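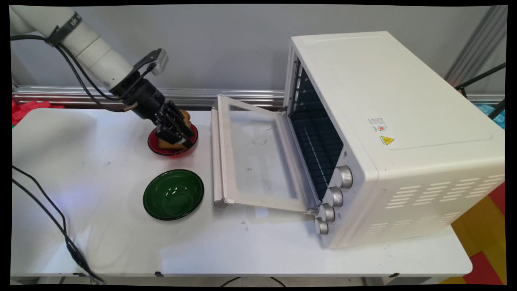 Toast for the Long Table
by Junaid Lashari

Many of you asked me after the last neighbors' breakfast at Senley Hall how we can serve so much toast from such a small kitchen. I promised to write it down, so I am doing it in this newsletter before the January breakfast comes and I forget.

We have no big toaster and we will not buy one. We use a countertop toaster oven, the kind with a door that folds down in front. At the last breakfast we had 19 people at the table, and most of them wanted two slices. The first time I tried this I opened the door for every single slice, and all the heat went out into the room. Now I wait until the whole rack is ready and I take everything out together.

My second rule is about bowls. I used to put the toast on a flat plate, and by the time it came to the table some of it had slid to the floor. A shallow bowl is better. The slices lean against the side, and air can reach them, so they stay crisp for a few minutes more. Please do not cover them with a towel. I did this for a whole winter and wondered why my toast was soft like cake.
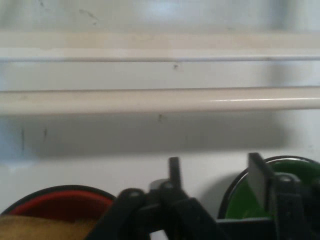
Butter is a separate question and we do not all agree on it. Daniyal Rizvi likes to butter the bread before it goes in the oven. I think it is too easy to burn this way, and the drops fall to the bottom and smoke. We made it both ways in November and the guests finished both, so I cannot say that I won. If you butter first, please use a thin layer and put a sheet of foil under the rack.

The jam from Mrs. Naqvi was finished in 16 minutes. She has kindly promised more jars — apricot this time, and maybe one with orange peel.

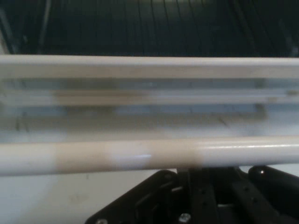 Cleaning is the part where I must ask for more help. Crumbs and melted butter make a brown layer which gets harder each time the oven is used, and then the next toast tastes of the old one. Let the oven cool with the door open and wipe the door first, inside and outside, with warm water and a little dish soap. Do not forget the long white rod of the handle. It is easy to miss at the back, where the fingers go, and it becomes sticky quickly. For the glass, baking soda mixed with a few drops of water is enough. Leave it for a while, then wipe it two times with a clean cloth.

If you can bring bread in January, please tell me or Daniyal what kind, so that we do not get only white loaves again. Rye is very welcome.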